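The Lid Goes With the Box

I have lived in three apartments in Drurkitby, and in every one of them there has been a cabinet that held food containers on the left and lids on the right. In no apartment did the two sides agree. I am told by my household that this is a small matter. I have given it most of a winter.

My position is simple and has cost me friends. A container should be put away with its lid on. Yes, it takes more room. Yes, the stacking people will come for you with their nested towers, so compact, so handsome, and so useless at nine at night with a pot of soup waiting. 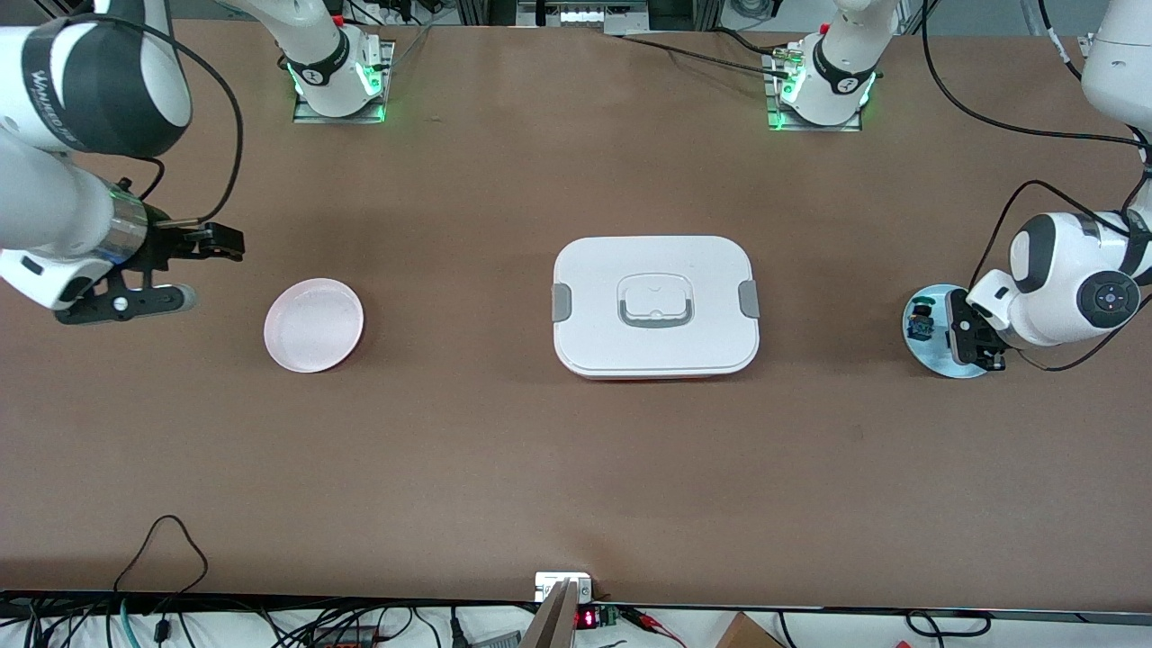
The case for the lid

A white container with its lid on is a finished thought. You can set it beside a pink plate on a brown tabletop and know what you own: one plate, one container, done. Take the lid off and store it elsewhere, and you own a bowl and a rumor.

The stackers say a closed box traps smells. So does my car, and I don't keep the doors in the garage.

They also say they save space, and here I grant them something. When I moved to Dillberg in March, my kitchen shrank, and I lidded everything anyway. I had to give up half the collection. What left was mostly the yellowed stuff, the warped stuff, and a square thing from Skider that had never closed on all four corners at once. I have not missed any of it.

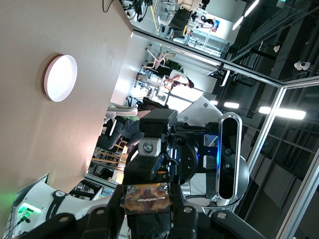

The other half of the argument is about the table. People clear a table by moving things to a different table. Then they sit down, stretch out their legs and feel they have accomplished something, and I say this as a man with very tired legs. A plate belongs in the cabinet when supper is over. So does the container, lid on, even if the cabinet door then needs a shove with the hip. Mine does. I have a bruise, and I know where every lid is.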